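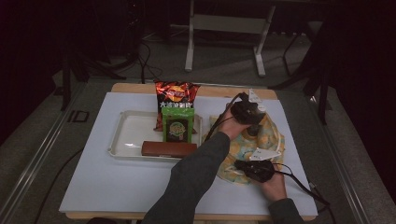 Last updated: Aug 4, 2020

The elk came out of the timber above Pruvach Creek at first light, and the woman was already sitting against the log with the rifle across her knees. She had walked in by headlamp from the Oei trailhead, 11 miles of switchbacks over two days, and her left heel had a blister the size of a quarter.

She had drawn the tag after 19 years of putting in. Her father had put in for the same unit most of his life and never drawn it. He still asked her every spring if the results were up.

The bull was behind four cows. She put the rangefinder on him and it read 140 yards. The wind was on her face. She set the rifle on the pack and worked the safety off with her thumb.

One of the cows stopped and looked at the log. The woman breathed through her mouth and kept her eye off the scope so she wouldn't rush it. A jay was making a racket somewhere down by the water. The cow put her head down and ate.

Then the bull turned broadside, and she found him in the glass and shot.

He went 68 yards. She paced it off later, for her father, who would want to know. The cows ran up the hill and stood there a minute before they went over the top.

She sat with the bull for a while and drank what was left of the coffee in the thermos. Then she signed the tag, notched the date, and tied it to the antler. September mornings up there stay cool until ten or so, and she wanted the quarters hung by then.

It took her three trips to get the meat down to the creek. On the last one she met a man with two mules coming up from Camimura, headed for the Lernura side. He looked at the rack and looked at her boots.

"By yourself?" he said.

"Yes."

"I'm coming back through tomorrow with an empty mule."

She thought about her heel and the 11 miles. "What do you charge?"

"Backstrap," he said.

She gave him one that night, wrapped in a clean game bag, and kept the other for her father. When she got enough signal at the trailhead she called him. He picked up on the first ring and asked how far the shot was.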